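Small software firms should send paper invoices again
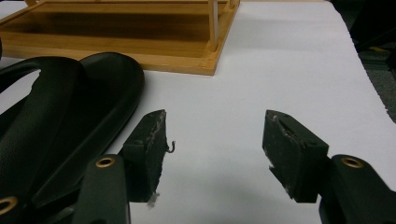
I run Urex, a two-person company that sells booking software to driving schools, and last July I started posting our invoices. In envelopes, with stamps! My accountant thought I'd lost my mind.

Some background. We have 168 customers, and until then every one of them was billed through Modadel, a perfectly good service that sends a tidy email and two reminders. I liked it a lot. I still use it for cards. But the bigger schools pay by bank transfer, and their invoices kept sinking into inboxes that already held 2,000 unread messages. One owner owed us £629 for most of a spring and was mortified when I rang.

So I printed hers, wrote "thanks for the kind words about the calendar" across the top, and posted it. She paid within the week. Then I did the same for everyone on transfer, and I've been doing it every month since.

I know the arguments against. It costs more, it takes an afternoon, and it looks odd coming from a software company. The afternoon is the part I'd defend hardest – I go through the whole list by hand and I notice things. Who has gone quiet, who has added three instructors and ought to be on the larger plan, who has moved premises. A dashboard had been showing me all this for years and I'd never really looked.

Would it work for a firm with about 600 customers? I think so, if you kept it to the largest accounts. A friend at Lurkero tells me it would be hopeless for them, as half their clients have no office at all, and fair enough. But if yours have a front desk and a letterbox, do try it for one month. Buy nice envelopes.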